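FC Fenina

FC Fenina is an association football club based in the town of Fenina. It plays its home matches at the Muder Ground and competes in the second regional division.

The club was formed by the merger of two works teams and took over the ground of the older one. Its colors are green and white.

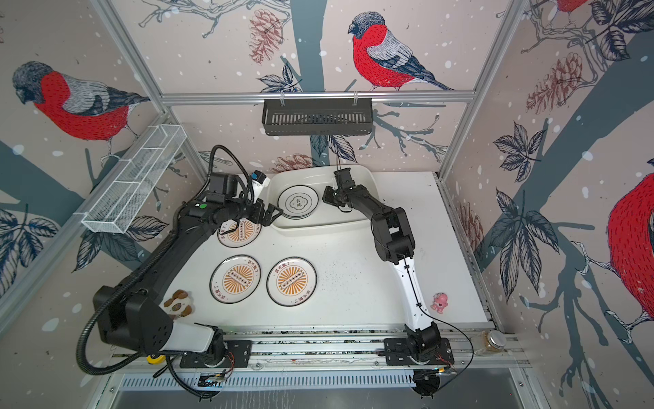 A white tray and an orange-patterned plate on a white tabletop.

Fenina spent seven seasons in the lower division before winning promotion on 28 June 2020, with a 4-2 victory over Fasano in the final match. The side finished with 44 points - the highest total in its history. A planned friendly tour in July was canceled.
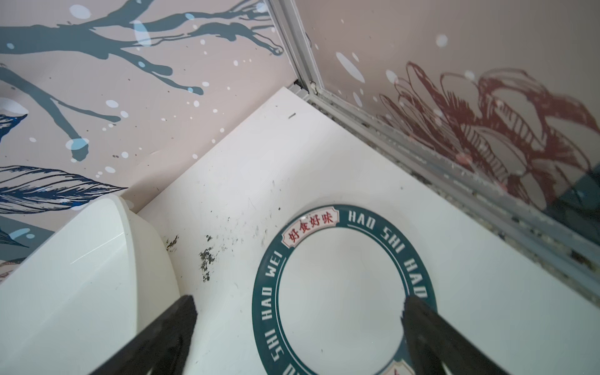 Stadium and rivalries

The Muder Ground has one covered stand, on the west side, and grass banking behind both goals. Floodlights were added after promotion to meet league rules.

The club's main rival is Rácz, from the neighboring district. Matches between the two are played for the Bridge Cup, which the winner keeps until the next meeting. A drawn match leaves the cup with its current holder.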